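Skodunby Mug Set: Recording Rules and Data Card

Version of Thursday, December 12, 2019. Replaces the February draft.

Scope

Skodunby is a set of two-arm tabletop recordings made at the Prandwood site. It holds 2,352 episodes, of which 2,117 passed review and are listed in the index. The rest stay in the archive under "held" and must not be used for training or for reported results. The rules below apply to anyone adding episodes or relabeling old ones.

Before recording

Home both arms and check that the wrist cameras report the same clock. Smooth the cloth flat. Cable ties on the walls and posts are trimmed short. Anything stored in the wall baskets stays there until the session is closed. If a basket has to be moved, start a new session ID.

Mugs start off the tray, in any pose. A mug lying on its side is a valid start and gets the tag "tipped". One that leaves the table ends the episode.

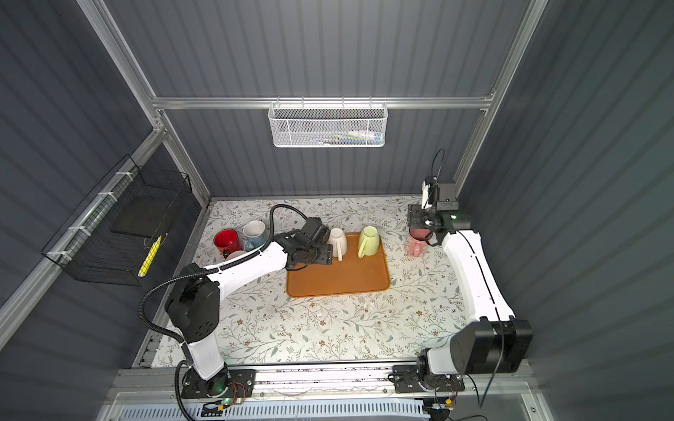
Labeling / Mugs and Tray

Mugs are named by color, and the color names are fixed for the whole set. The goal state is every mug upside down on the tray. A mug standing upright on the tray counts as not placed. Handle direction is logged but is not scored.

Each arm is labeled separately. Use "hold" for closed fingers on a mug, "approach" for a gripper over or beside one, and "idle" for everything else. Do not label "hold" from the fixed view alone; confirm it in the wrist view. Both arms may work at the same time, but only one may be inside the tray rim. Breaches are tagged "shared" and go to review.

Stops

The operator keeps one hand at the stop button while the arms are powered. No reaching over the base rail until both arms report disabled. After any stop, the episode is closed and marked, even if the task could go on. Stitching two partial episodes together is not allowed.

Files

One folder per session, with no more than 100 episodes in each. Episodes are cut at 2,900 steps. Checksums are written by the Hoarau export script and should not be edited by hand.

Known issues

Sessions from the February draft use "lying" in place of "tipped". The Skumine loader maps one to the other, but older loaders drop the tag without a warning.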